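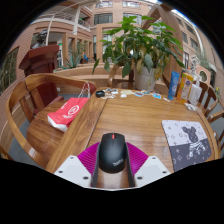 Plellow opens its season of fresh pomegranate with a new free guide for home kitchens

September 10, 2023

Plellow, the family-run fruit importer and juice maker, is very pleased to announce the start of its pomegranate season, and with it the publication of a free printed guide called The Whole Pomegranate. The guide will be tucked into every fruit box the company sends out from now until the stock runs down, and greengrocers who carry Plellow fruit can ask for a bundle of copies to keep by the till.

The pomegranate is one of those fruits that people admire in the shop and then walk past, quite often because they once spent a long evening picking at one with a pin and ended up with a stained shirt and very little to eat. We think that is a great pity! Inside that leathery skin there is a fruit that is sweet and sharp at once, that keeps well for weeks in a cool place, and that goes with almost anything, from a bowl of porridge in the morning to a roast shoulder of lamb at night.

"My grandmother used to open them in a big bowl of water, and I was grown up before I found out that other people didn't," said Rocío Bautista, who founded Plellow and still tastes fruit from every delivery. "The seeds sink, the white pith floats, and you skim it off and drain the rest. We have put that on the first page, because if you only read one page, I would like it to be that one."

The guide runs to 34 pages and was written by Aisyah Sopacua, with recipes by Hafiz Santoso, who cooks at the Pindance café next door to the Plellow packing room. Readers will find his pomegranate and cucumber salad, a slow-cooked aubergine dish with walnuts, a very good rice pudding, and a cordial that needs only the juice, sugar and a squeeze of lemon (it is lovely with fizzy water, and keeps for a week in the fridge).

There is also a section on what the fruit can offer as part of an ordinary, varied diet. Pomegranate seeds are a source of fibre and contain vitamin C, vitamin K and potassium, and the deep red colour comes from plant compounds called anthocyanins, which are also found in blackberries and red cabbage. Much of the fibre is lost when the fruit is pressed, so the guide suggests eating the seeds whole when you can and treating the juice as a small glass with breakfast. Anyone who takes regular medicine and would like to have pomegranate juice often is advised to have a word with their pharmacist or doctor first.

This season's main crop comes from the Taşdemir orchards, with which Plellow has worked for 3 seasons, and the company expects to pack 3,000 boxes before the winter. The variety on offer is Grellura, a thin-skinned pomegranate with dark seeds that are softer to bite than most. It was trialled last year with a small group of regular customers, and the letters that came back were so kind that in May the company decided to make it the main fruit of the autumn.

"People worry about choosing a good one, and they look for the prettiest, roundest fruit on the stall," said Endang Sembiring, who looks after buying. "I would pick it up before anything else. You want it heavy for its size, with slightly flattened sides, as if the seeds are pushing outwards. A bit of scuffing on the skin does no harm at all."

To mark the start of the season, Plellow will give a free box of fruit to the first 200 households who send in a pomegranate recipe of their own. It needn't be grand or even particularly neat, and family recipes with missing measurements are very welcome. Hafiz will cook his favourites at Pindance through the autumn, and those that turn out well in his kitchen may find their way into next year's edition, with the sender's name printed beside them if they wish.

Boxes can be ordered from Plellow directly or through any shop that stocks its fruit. Schools and lunch clubs that would like copies of the guide without a box need only ask, and they will be posted free of charge.

For interviews, review copies of the guide or recipe requests, please contact Saodah Sutanto at the Plellow press desk.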